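Elilton Project: Progress Report
6/9/23
Prepared by Xuân La for Betetti

Summary

Work since the January report has centred on whole-body handling of light household containers. The main result is that a policy trained on 700 teleoperated demonstrations can be adapted to a new container with 200 further demonstrations, without retraining the balance controller. Two of the three tasks planned for this stage have been evaluated. The third, tidying books, is still at the collection stage.

Method

The arm policy and the leg controller run separately and share only a torso height and a heading. Nghĩa Khổng rewrote the interface so that a change in torso height is rate-limited before it reaches the legs. All trials use the furnished bedroom set, with the overhead tether attached. 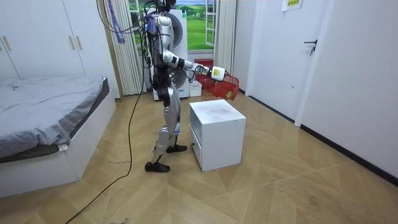 Training batches mix demonstrations from all starting poses in equal proportion. Earlier batches were ordered by operator, and the resulting policy favoured the habits of whoever recorded last. Thiện Trịnh has since re-labelled the grasp and release points in the older data to match the current convention.

Results

Placing on a raised surface is now the more reliable of the two tasks. Most remaining failures come from the release: the policy opens the gripper before the container is level. Adding the head camera view to the release stage reduced this, at the cost of a slower approach.

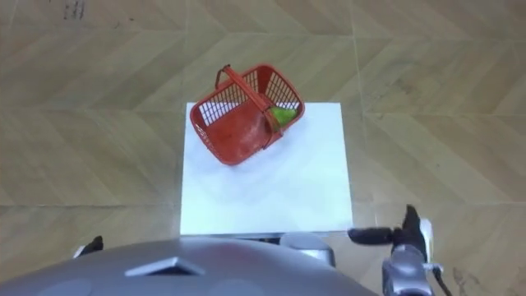 Figure 1. Head camera view of the red basket tilted on the white tabletop, with the right gripper clear of it.

Low grasps are weaker. Nearly all failed attempts were traced to an error in estimated handle height, which grows as the torso pitches forward. Kazimír Matoušek has added a pitch term to the camera calibration and the affected trials will be repeated.
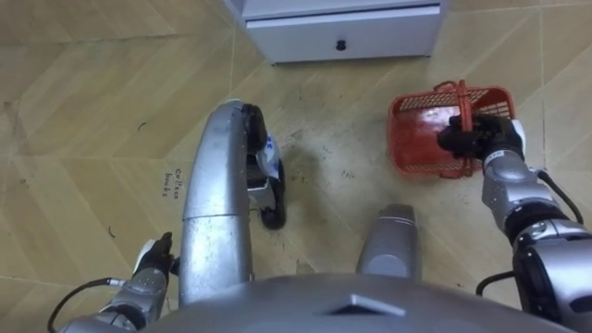 The correction is applied before the image reaches the policy, so existing demonstrations remain usable. Its effect on the raised-surface task has not been measured.

Issues

Replacement finger pads from Oklow arrived late and the stage ran 3 weeks over. No change to the budget is requested.

Next stage

Repeat the low grasp trials with the corrected calibration. Complete collection for the books task. Nokuthula Joubert will send the evaluation protocol to the Đoàn group for comment before the final trials are scheduled.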